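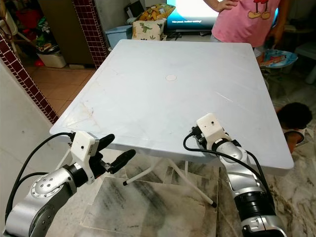

Why does a sea wall often fail from the base when the waves come over the top?

Water that passes over the crest falls on the landward side and washes out the fill there. Waves thrown back by the face dig at the bed in front. Once the toe is exposed, the wall can slide or tip under the weight of the wet ground behind it.

Coastal Hazards, Unit 6: Relocation of low-lying settlements
Notes: G. Huaranga

6.1 Terms
Overtopping: water carried over the crest by waves.
Breach: an opening in the wall through which water flows freely.
Toe scour: loss of bed material at the foot of the wall.
Managed retreat: planned removal of homes and services from land at risk.

6.2 Worked case: Maleo
Maleo has 151 houses on a sand spit at the mouth of the Gashaw river. The spit floods from two sides, and a high river at spring tide gives the worst levels. The proposed new site at Sitow lies 50 metres above sea level and 3,000 metres inland. Road, water main and school must be in place before the first households move. Burial grounds stay where they are and need separate protection.

6.3 Reading
Frandsen, chapters on drainage and land tenure. Skip the section on tidal gates.

Written work on 6.2 is due Friday, March 27, 2020. Show units in all calculations.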